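Sorting Plates with Two Arms: Our Term Project on Clinonar

When we began in December, our supervisor told us to pick something small, and we honestly thought that plates were small! The idea was to write the software that lets two arms share one table, with plates of several colours on it, and decide between them who picks up what. We called the planner Clinonar, and it sits on top of the motion library we were given, Istden, which we came to know rather too well.

The first job was perception. Our plates are see-through and the table is shiny, so the colour segmentation kept finding plates that were only reflections.
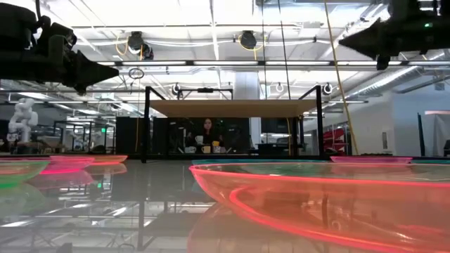 Raghavendra Kotian suggested throwing out any blob that had no matching rim in a second camera view, and checking that before looking at the colour at all.

We tried it that same week, and it's still the first step in the pipeline. We labelled 500 views by hand to tune it (a long job, with plenty of biscuits), and then made another 1000 by changing the brightness of those.

Next came the wrist view. The overhead estimate is good enough to get an arm close, but the last bit of the approach needs a fresh look from the gripper, so Clinonar asks for a new pose before it lets the fingers close.
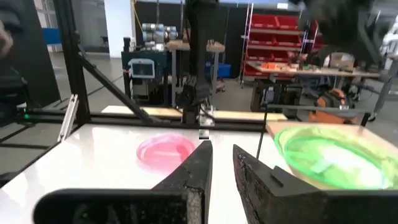
Samuel wondered whether the wrist estimate should simply replace the overhead one, or whether we ought to blend the two and trust the wrist more as the arm gets nearer.

We went for blending, and the jumpy corrections calmed down a good deal. Sharing the table was harder. Each arm reserves a patch of space before it moves, and the other has to plan round it or wait – our first version had both of them waiting politely for ever. 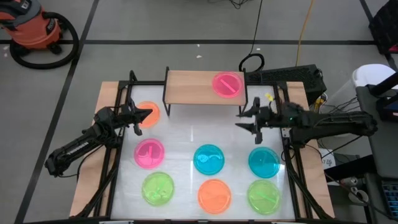

Two arms over the shared table, with plates on the surface and on the shelf

The cure was a time limit of 2 seconds on each reservation, after which the arm with the shorter path goes first. We ran 50 trials in our simulator, Porelia, before trying this on the table, and I'm very glad we did, as the early ones turned up a sign error in the shelf height.

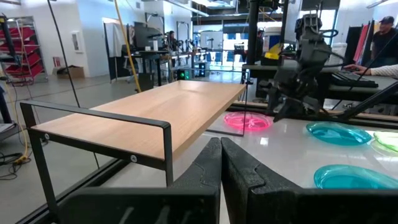
The shelf still has its own set of approach angles, written out by hand, and I would love to see the planner work those out for itself. The utensils are waiting too: they have a class in the code, but the grasp function behind it is still a stub.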